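Cup-in-holder demos: how much mess do you leave in?
Bimanual Arms > Data Collection

sastau_sam
Posted in March, 9:14 pm

Hi all! I'm teaching my two-arm setup to put plastic cups into a mesh pen holder (glamorous, I know) and I've got 81 demos so far. My question is about the background. I've been leaving the wrinkles in the black cloth and the smudgy white sheet where they are, and a friend says I should iron everything and start over. I really, really don't want to start over! Wrist camera view, blue cup in the holder:

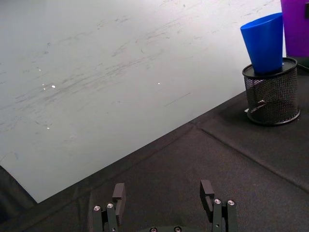
Wrist cam, gripper open. Note the fold line in the cloth.

The policy trains okay, but it goes for the holder a bit off to one side maybe one time in nine, and I can't tell if that's the cloth or my own sloppy driving.

Karabulut
9:40 pm

Leave the wrinkles. If you iron the cloth you get a policy that only knows ironed cloth, and then somebody leans on the table and you're back here asking why it broke. I'd move the holder around more, though. Is it in the same spot for all 81?

sastau_sam
9:52 pm

Um. Pretty much, yeah. I nudge it a little when I remember.

Babatunde Bashir
10:05 pm

Going to disagree with Karabulut a bit. Random wrinkles are fine, but one long straight crease that never moves is a landmark. The model can learn "go to the far side of the line" and never bother looking at the holder at all. I had the same thing with a strip of tape and wasted 50 demos on it. Shake the cloth out between batches and lay it back down a different way.

Karabulut
10:11 pm

Fair, I'll give you the crease. Still no iron!

vallberg_annex
10:30 pm

Can you post the head camera too? Hard to say anything about the approach from the wrist alone.

sastau_sam
10:48 pm

Sure! Same session, purple cup on the cloth by the right gripper and the blue one in the holder.
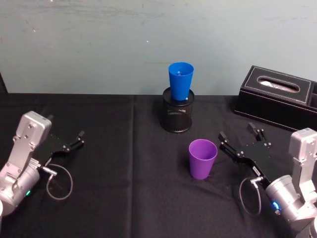

Re: head camera view
Issa Salameh
11:02 pm

Okay, that helps a lot. I'd look at that tissue box before I touched the cloth. It has white stitching on black, so it's a nice strong edge for the model to latch onto, and if it sits in that back corner in every demo you've got the crease problem twice. Take it away for half the runs. I'd also swap the cup colors, purple in the holder first and blue on the table, or you'll end up with a robot that thinks holders come with blue cups.

sastau_sam
11:09 pm

Ha, okay, guilty on the colors too. So do I throw out the 81 or just add to them?

Issa Salameh
11:15 pm

Add. Do a small batch with everything moved, retrain, and see whether the sideways thing gets better. You can always drop the old ones later.

Babatunde Bashir
11:20 pm

I'd drop them now, but I'm grumpy about this stuff. At least tag them so you can filter.

sastau_sam
11:58 pm

Tagged! I got ten more in tonight with the cloth turned and the box gone, so that's 91. Training overnight, will post the numbers tomorrow.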